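Culberg's lost-property numbers don't add up to much

September 30, 2019

CULBERG – The city's transit agency says its new lost-property service has been a success. The figures it put out this week make that hard to judge.

According to the agency, 1,218 items were handed in on buses and trams between March and the end of August, and 955 of them were "resolved." Earbuds and their charging cases were the most common item, ahead of umbrellas and gloves. 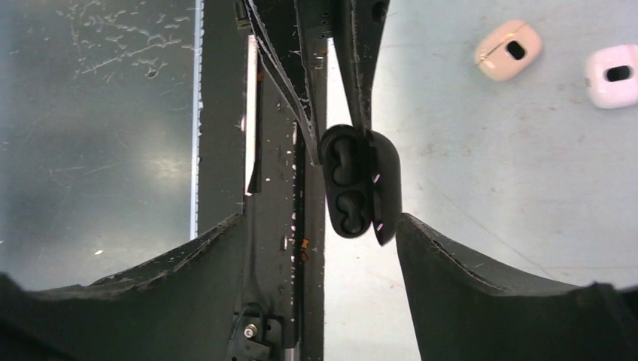
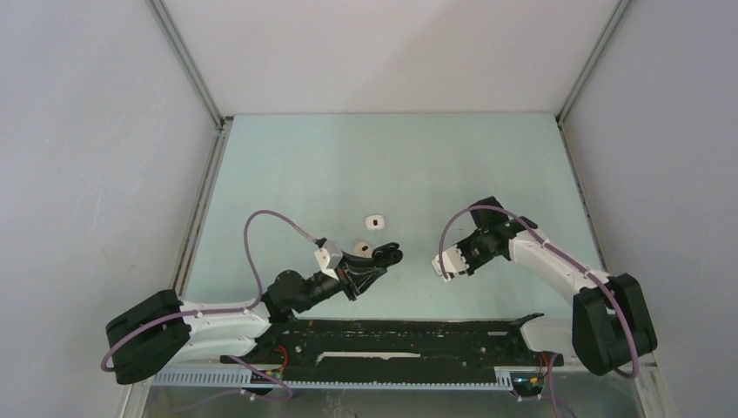
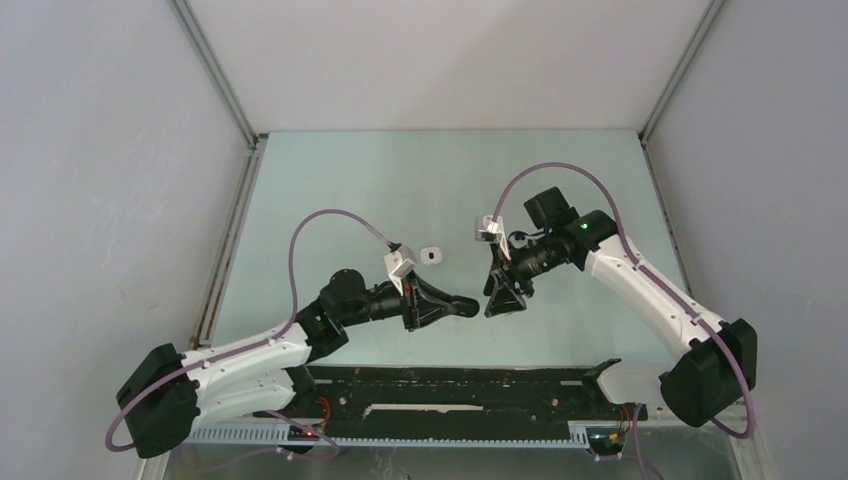
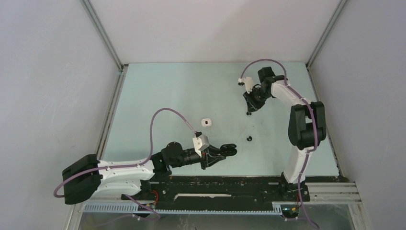

An open earbud case (first photo).

The word "resolved" is doing a lot of work. Asked what it covers, the agency said an item is resolved when it has been returned to its owner, passed to the police, given to charity, sold or thrown away. It would not say how many of the 955 fell into the first group, the only one most riders care about.

"If I lose my keys and they melt them down, that's resolved," said Darius Hodoroagă, who runs the Culberg riders' group. "I'd like to know how many people got their stuff back. They must have that number."

The service is run by Vulero, a private contractor that took over from the old counter at Dromham station in March. Riders used to walk up, describe what they had lost and look through a tray. Now they fill in a form online, upload proof of purchase if they have it, and wait. Anything worth less than $30 is kept for two weeks. The old counter kept everything for three months.

The shorter period is said to save storage space. It also means a student who leaves a scarf on the tram before a long school break may find it gone on return, and counted among the successes.

Traian Munteanu, a spokesman for the agency, defended the change. He said the Dromham counter was open only four hours a day and that complaints had fallen by half. He later confirmed that complaints about lost property now go to Vulero first, and that only those Vulero can't settle are passed on to the agency and counted.

Small electronics are a sore point. Under the rules, an owner must give a serial number before the item can be released. Few people write down the number on a pair of earbuds, and on many models it is printed in tiny type on the case, the very thing that has been lost. Munteanu said staff "use common sense" where no number is available. There is nothing about common sense in the published rules.

Roughly 400 riders answered a survey the agency quotes in its report, and most said they were satisfied. The survey was sent to people who had picked up an item. Those who never heard back did not get one.

Unclaimed goods are sold in bulk to Filip, a resale firm. The agency says the money goes toward running costs but has not said how much there was. Hodoroagă's group has asked for the sales records and for a breakdown of the resolved cases. The agency has until the middle of next month to reply.

The contract with Vulero runs for three years, with an option for two more.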